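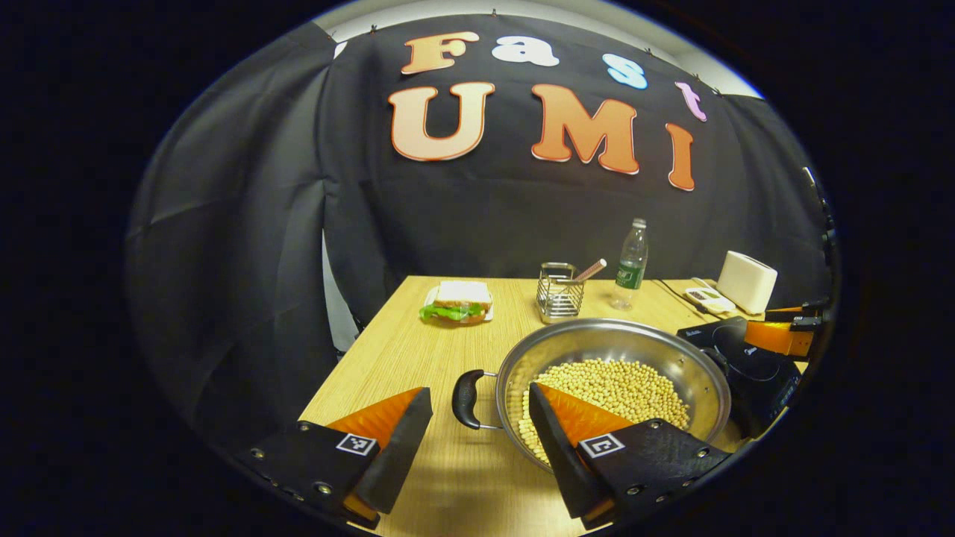

写真1 調理台。乾燥大豆の入った鍋とIH調理器、奥に皿のサンドイッチ、ペットボトル、トースター

共用キッチン 安全点検表(コメント付き)
施設名:レラック(Relach)2階 共用キッチン
点検日:2024年5月29日
点検者:ジラユ・シースック
確認者:ラムドゥアン・ワッタナポン
管理番号:2808
判定:○=良 △=要注意 ×=要是正 -=対象外または未確認

1. 加熱機器
1-1 IH調理器の天板にひび、欠けがない ○
コメント:天板を拭いてから手で触って確認。焦げ付きなし。
1-2 IH調理器と鍋の位置が適切である △
コメント:鍋の縁が調理器の端にかかっている。使わない鍋は調理器から離して置くこと。加熱するときは天板の中央に載せる。中途半端な位置のまま電源を入れない。
1-3 吸気口、排気口がふさがれていない ○
コメント:背面にほこりが少しあり、点検時に拭き取った。
1-4 トースターの周囲に燃えやすい物がない ○
コメント:台の奥の角にあり、この位置でよい。ペーパータオルを隣に置く人がいるので、使用前に各自で確認する。
1-5 トースターのパンくず受けが清掃されている ×
コメント:くずがたまっていた。当日中に清掃。2月の点検でも同じ指摘あり。清掃当番表に項目を追加する。

2. 電源
2-1 コード、プラグに損傷や変色がない ○
2-2 IH調理器とトースターを別のコンセントから取っている △
コメント:トースターが延長コードにつながっていた。壁のコンセントに差し替え済み。延長コードは回収し、事務室で保管。
2-3 水のかかる位置にコンセントがない ○
コメント:流し側の差込口はカバー付き。カバーの閉め忘れに注意。

3. 鍋・調理器具
3-1 鍋の取っ手にぐらつきがない ○
コメント:ステンレスの大鍋、黒い取っ手。金具を締め直す必要なし。加熱後は取っ手の金具も熱くなるので、鍋つかみを使う。
3-2 鍋の内面に傷、さび、洗剤残りがない -
コメント:大豆が入っていたため底面は未確認。空いたときに見る。
3-3 金網の筒形スタンドに破れ、針金の飛び出しがない ○
コメント:入れる物は長さに注意。斜めに飛び出していると袖が引っかかる。鍋の横を通るときは特に気をつける。

4. 食品の取り扱い
4-1 乾物の保管と表示 △
コメント:鍋の大豆に表示がなかった。浸水前に一時的に移す場合も、品名と使用者名を書いた札を付ける。大豆はアレルギー対象になるため省略不可。札は引き出しの一段目。
4-2 浸水中の豆の温度管理 -
コメント:点検時は浸水前。室温が高い時期は冷蔵庫で浸水させる。加熱するときは豆が膨らむ分を見込み、鍋いっぱいに入れない。
4-3 調理済み食品にふたまたは覆いがある ×
コメント:サンドイッチが皿のまま台に出ていた。葉物をはさんだものは傷みやすい。すぐ食べないならラップをして冷蔵庫へ。使用者に口頭で伝えた。
4-4 個人の飲み物が調理台にない △
コメント:緑のラベルのペットボトルが1本、飲みかけ。倒れると電気機器にかかるおそれがある。飲み物は入口横の棚に置く。

5. 台・通路
5-1 調理台にがたつきがない ○
コメント:木の台。前回敷いた脚のゴムはまだ使える。
5-2 床に水、油、落ちた食材がない ○
コメント:豆を踏むと滑る。こぼしたら火を止めてから拾う。
5-3 通路の幅が確保されている ○
コメント:約100センチ。食材の箱を置くと40センチ分ふさがるため、搬入後はすぐ片付ける。

6. 消火・応急
6-1 消火器が所定の位置にあり、期限内である ○
6-2 やけど用の冷却材が冷凍庫にある △
コメント:1個不足。2個を常備とする。補充を依頼済み。

是正事項と担当
1-5 パンくず受けの清掃(ジラユ) 当日完了
2-2 延長コードの回収(ジラユ) 当日完了
4-1 札の使い方を掲示(ラムドゥアン) 次回までに
6-2 冷却材の補充(ラムドゥアン) 発注済み、未着

確認者コメント
4-3は前回も別の利用者で指摘があった。冷蔵庫の個人用の段が狭いという声があるので、段の割り当てを見直す。1-2は掲示を増やさず、利用開始時の説明に入れる。3-2は次に鍋が空いたときに確認し、この表に追記すること。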